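Hardware Basics, Unit 3
Storage: removing and fitting a hard drive in a desktop tower

Read these notes before the lab. Bring a pencil and the parts sheet from Unit 2. Bench time is 21 minutes per pair, so come in knowing the order of the steps.
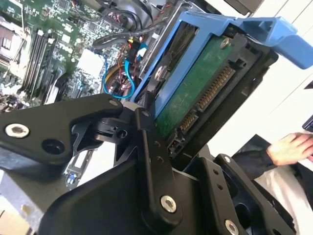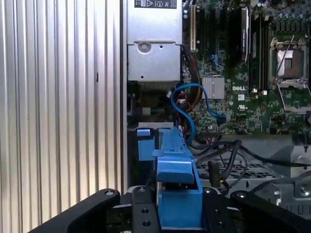 Laurier Petrenko
Instructor, Computer Maintenance I, Paquette Technical Center

1. Terms

Case (or tower): the metal box that holds everything else.
Drive bay: the space a drive slides into.
Caddy: a plastic carrier that holds the drive in its bay. The one in the first picture is blue. Many office desktops use a bright color for parts you are meant to handle without tools, but check the manual for your own model.
SATA connectors: the contacts on the edge of the drive. There are two on a standard drive, a shorter one for data and a longer one for power.
Power supply: the sheet-metal box that turns wall current into the voltages the board and drives need. In the second picture it is at the top, with a black certification label. Do not open it, in this course or at home.

2. Before you open the case

Shut down from the operating system. Switch off at the wall and pull the power cord. Hold the power button in for a few seconds. Put on the wrist strap and clip it to bare metal on the case.

Write down the model number and the drive's serial number if you can read it. Graders look for both on the lab sheet.

3. Taking the drive out

a. Lay the tower on its side with the open side up.
b. Find the two cables going to the drive. Pull each one by the plug. The data plug may have a small metal clip that has to be pressed first.
c. Release the caddy. Depending on the model you press one tab, squeeze two together, or lift a lever.
d. Slide the caddy out slowly. If it stops, look for a cable caught behind it.
e. Flex the sides of the caddy outward just enough to free the pins from the holes in the drive. Last term we broke two caddies at this step – bend one side at a time.

Hold the drive by its edges. The green circuit board on the underside, which you can see in the first picture, should not be touched, and neither should the gold contacts.

4. Putting it back

Reverse the order. The pins on the side rail go into the holes on the drive, and the drive should sit flat in the caddy with no rocking. Push the caddy in until the latch catches, then connect power and data. Both plugs are L-shaped inside and fit one way only.

Look over the motherboard before closing up. Memory latches and expansion cards sometimes get bumped when a caddy goes in at an angle.

5. For the lab sheet

Sketch the inside of your tower and label the power supply, memory slots, expansion slots and drive bay. Record the drive's capacity and interface. Sheets go in the tray by the door of Room 186.

Borghild Rønning covers the afternoon section in May and uses the same sheet. Reading for Unit 4 is chapter 13, on memory.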